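The finger pads are the job

I have sat through a good many talks about robot arms in the past couple of years, and I can tell you how nearly all of them go. There is a slide about the model. There is a slide about the data. There is a video, sped up, with music. At the end somebody asks what it takes to keep the thing running, and the speaker says it's "fairly low-touch" and moves to the next hand in the air.

I look after a two-arm bench cell at Miltard, which does contract handling trials for companies that are thinking about automating a packing line and would like to be told it's a good idea. I am the person who does the touching. I would like to dispute "low-touch".

Start with the pads. A parallel gripper is two fingers that open and close, and what meets the object is a ridged wedge at the end of each. On our left arm those wedges are orange. They pick up dust, they pick up lint from the soft goods, and the ridges round over. When they round over, the grip gets slightly worse. It doesn't fail, and that is my whole complaint. If it failed, somebody would change the pads. Instead the arm picks a thing up, the thing rotates a few degrees on the way, and everyone in the room starts talking about perception.

We lost most of July to this. Jae-hoon Lim, who runs the software side and is a patient man, had 261 logged slips on the left arm and a theory about lighting. He had blinds ordered. I changed both pads one afternoon while he was at the dentist, which was petty of me, and the next run came back with 17. The blinds arrived anyway. They are quite nice blinds.

I don't tell that story to make Jae-hoon look foolish. He was working from the log, and there's no column in the log for the state of the rubber. There's a column for joint temperature, and one for motor current, and one for the confidence score the planner gives itself, to more decimal places than I have ever had use for. The wear on the part that does the holding is recorded in a paper notebook beside the kettle, in my handwriting. The vendor's dashboard called the arm healthy for the whole of that month, with a little green tick.

Then there is the open position. When you set up a gripper you tell it how far apart its fingers are at full spread, and every width it reports afterwards hangs off that number. The Ronano manual (we have two different makes of arm on the one bench, a decision made well above me) says to home the gripper on installation and gives the impression you can then get on with your life. Our practice is to run it wide open at the start of every shift and look at it. Look at it with your eyes, from the side. Are the two pads facing each other properly? Has one finger crept on its screws? It takes 45 seconds if nothing's wrong, and I've been asked more than once whether it could be automated.

I suppose it could. You'd want a camera, and a fixture to hold the camera, and somebody to check that the fixture hadn't been knocked.

Réka Mészáros, who sold us the second arm and still takes my calls, thinks I'm a crank about this. Her view is that the newer planners tolerate a sloppy gripper the way a good driver copes with a car that pulls to the left. I have driven a car that pulls to the left. You do get used to it. Then one day you lend it to your sister.

Cables are my other grievance. The sleeve on the right forearm is fabric, and it's there to keep the wiring together and keep it from rubbing. Fine. But a cable that looks tidy with the arm parked can be a different cable altogether with the arm at full reach, and the brochure photo is always of the arm parked. I set the slack by driving the arm slowly to its worst poses and watching the loop. Too short and it tugs on the connector. Too long and it droops into the work, or catches a bracket, and you get a fault that shows up only in one corner of the table and only on the way back. Yoon-hee Wi, our apprentice, found one of those before I did. She found it by standing there, on her lunch, with a sandwich.

That's a skill, by the way, and we have no idea how to cost it. When Miltard quoted for the Hindus trial, a job sorting odd-shaped returns into tubs, there was a line for integration, a line for licences and a line for "support", and the support line came to $2000. I asked what it covered. It covered phone calls.

We tune on the same sort of clutter every time: something soft, something round, something with a tip you don't want grabbed the wrong way round. A ball is the piece I trust most. It has no good side for the planner to find, and if the pads are off it will tell you straight away by squirting out. Nam-gil Myung, who has the bench after me, prefers a block, and we've had words. 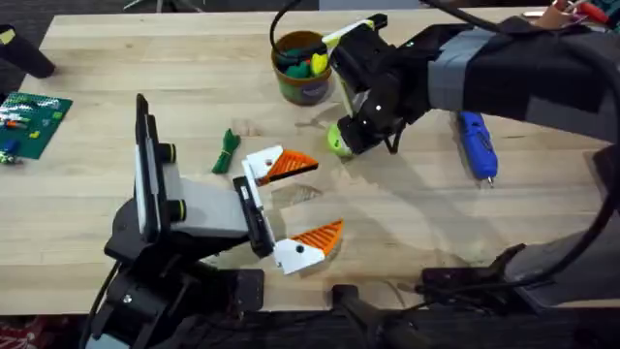

The bench during set-up, with the left gripper open and the right one holding the ball. The green tub is near the back.

I'm told this will all be sorted out by better hands. Somebody at Um, our biggest customer, forwarded me an article about fingers with a sense of touch, under the subject line "you'll be out of a job!" I read it with interest. The skin on those fingers is a soft layer over a sensor, and near the bottom of the second page it mentioned that the skin needs replacing periodically. I printed that page and put it up over the kettle.

I don't think the machines are a swindle. Ours does decent work when it's looked after, and there are jobs on the Hindus list I would sooner see an arm do than a person's wrists. What I object to is the accounting. A cell is sold as a purchase with a small tail of upkeep, and the upkeep is then handed to whoever happens to be nearest with a hex key. When it goes well, the software gets the credit. When it goes badly, the software gets a meeting. In neither case does anybody look at the pads.

Xiomara Dunleavy, who manages the floor here, has now agreed to a trial of her own. For the rest of the quarter, pad changes, finger checks and cable adjustments go in the same log as everything else, with a time against each one. Jae-hoon has added the columns. I've asked for the totals to be shown to customers before they sign, and she has said she'll think about it, in the tone of voice people use for that. The notebook is staying where it is in the meantime.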